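2.3 Working out what to buy

1. Write down the smallest thing you'll be picking up. I skipped this and ordered pads far too wide for my Walline jobs!
2. Set your ceiling. Mine was $3133 all up, with $2000 for the Naline hand gripper and the rest for spares and freight.
3. Price the spare pads before you order (a set cost me $362, and I keep one in the drawer).
4. Try your own parts in a demo unit, thin ones included.

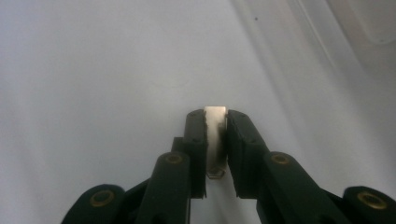 Fig. 4. Small white piece held upright between the fingertip pads.

Note: Bernmont quotes leave out freight. I paid $53 on top.

Caution: keep your fingers clear of the link arms while you're testing.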